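Stickers on the upholstery: leave them or fight them?
2 min read 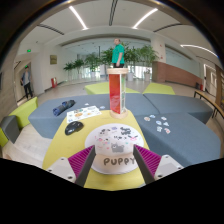 Beryl Pickering: I'm on month 6 of a modular sofa that cost me $1,390, delivery not included, and I would like it to look like something an adult bought. It's the gray Drelline with the little table set into it. My niece stayed through May and discovered stickers. The seat on the right has a whole colony of them now, small white ones with cartoon faces, and she has left the rest of the sheet on the ottoman in case I run short. How do I get them off without taking the fabric too?

Ghislain Dufour: Hair dryer on low, peel from a corner, go slow. Do not use oil. I used oil. I now own a sofa with a throw on it.

dufflecoat_dwight: Disagree on the dryer. Heat turns cheap glue into soup and it sinks right into the weave. Put an ice cube in a bag, hold it there 2 minutes, then flick with a fingernail.

Ghislain Dufour: On vinyl, sure. That's fabric.

dufflecoat_dwight: I've done it on fabric. My fabric is fine. Yours has a throw on it.

kaiwen_h: Can we talk about the plate? It has a cat on it and under the cat it says PUPPY.

Beryl Pickering: We can't. I've raised it with Willow and she considers the matter closed.

Harpreet K: Leave the stickers. Mine went in the wash with a cushion cover and came out the other side as lint on 400 things. Also, is that yellow-green table meant to be that color?

Beryl Pickering: The catalog called it Fraser. I thought Fraser would be beige.

kaiwen_h: I'd have kept the table and sent back the gray parts.

dufflecoat_dwight: Ice, Beryl. Try one at the back first.

Beryl Pickering: Did one of each. Ice got the face off and left the paper. Dryer got the paper off and left a sticky spot. Doing the next one with both tonight, and I'm moving the mouse off the table first so it doesn't get dripped on.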